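Kunness Dual-Arm Teaching Station 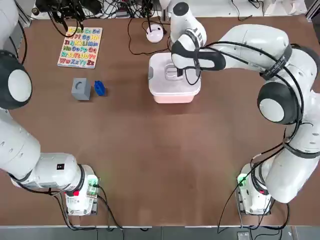 Teaching station with right gripper lowered to a storage container.

The Kunness station records manipulation tasks demonstrated by an operator, either by guiding the arms by hand or from the Cosdale remote console. Both arms mount at the near corners of the table.

Demonstrations per task: 80 recommended
Session storage: 4,000 demonstrations
Operator training: 3 days, on site

Organizations using Bestia recording software should request the compatible licence when ordering. Delivery is within 34 days of a confirmed order.

Page revised 13/01/2023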